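## Hard water, slow taps

Scale is a chemistry problem that most households treat as a cleaning problem. Groundwater moving through limestone picks up calcium and bicarbonate, and stays clear until it is heated or left to evaporate. Carbon dioxide then leaves the water, the pH climbs and calcium carbonate comes out of solution wherever there is a surface to hold it.

In Jollau, where the town supply is drawn entirely from bores, hardness at the meter sits at 590 milligrams per litre as calcium carbonate. Yaa Essien, a plumber there for most of her working life, replaces hot water elements on a schedule the manufacturers would find alarming. She keeps the old ones in a crate behind the workshop, sorted by street.

The failure is thermal. Scale conducts heat poorly, so a coated element runs hotter than its sheath was designed for and the metal fatigues. Storage temperature matters as well. Deposition accelerates above 60 degrees, but turning the thermostat down creates a Legionella risk, and Essien won't do it.

Taps fail differently. The aerator blocks first, then the cartridge stiffens as fine crystals work into the ceramic discs.

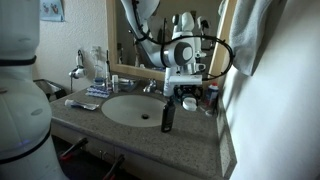

Citric acid dissolves the deposit at low cost, though it will also etch marble and any other calcareous stone, and should be kept off benchtops unless the material is known. Granite is generally tolerant. Its sealer may not be.

Ion exchange remains the only domestic treatment with a well-understood mechanism. The Darix unit fitted in a number of Jollau homes swaps calcium for sodium and regenerates with brine every 2000 litres. Nazanin Bahrami, a water chemist at Zallorberg, has measured the discharge and is less comfortable with that end of the process - the salt goes to the sewer, and the treatment plant has no means of removing it. Her sampling resumes in September, when the bores are at their lowest.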